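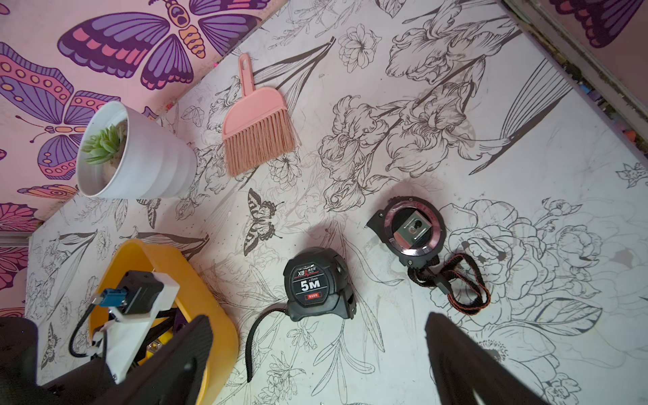

Tape measures on the flowered cloth, seen from the wrist camera.

Bench rules -- the new sheet is out

Quick one before the July shutdown. The Kitholm bench rules have been redone and the printed sheet is up by the door. Most of it is the same as before, only shorter. The changed bits:

Speed. Arm stays at 15 per cent for any object it hasn't handled before, 50 once the grip has been checked. Not 60. The old Flulus sheet said 60 and that copy is still going round, so please bin it.

Straps and cords. Anything with a wrist loop gets its own line in the log. Write down where the loop was lying before the gripper closed, and whether it was clear of both fingers. "Fine" is not an entry.

Stop button. Within arms reach of whoever is running the session, and tested at the start.

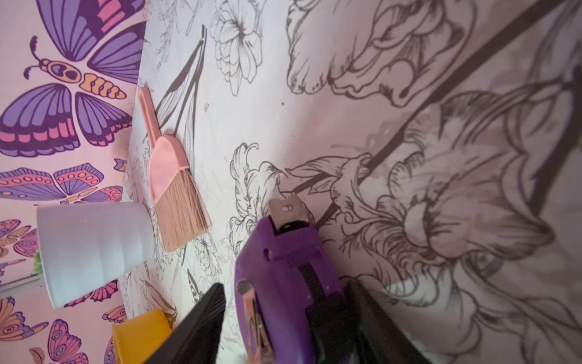
Kobori wrote back that the stop test ought to be done after lunch as well, and that one tick a day is too easy to fill in from memory. Fair point. It's gone in, so 2 ticks per day now.

Hands. None inside the reach line while the motors are live, even to nudge something back upright. Pause, wait for the light, then go in. Yes it is slow.

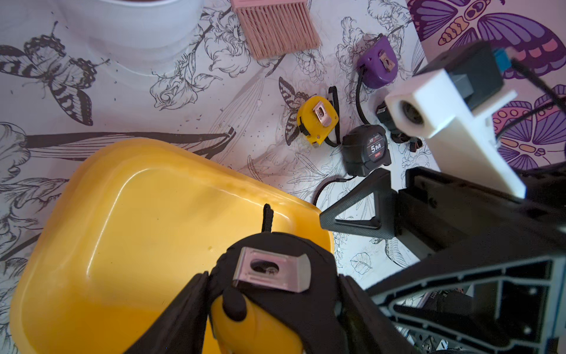 Drops count as well. If an item leaves the grip before you meant it to, log it, even if it landed somewhere useful. The Zultero form has a box for this at the bottom of page one, which most of us have been skiping.

Comments on the draft to the shared folder by noon on the last day before shutdown please. Old log books go in the grey cabinet -- top shelf, spines out.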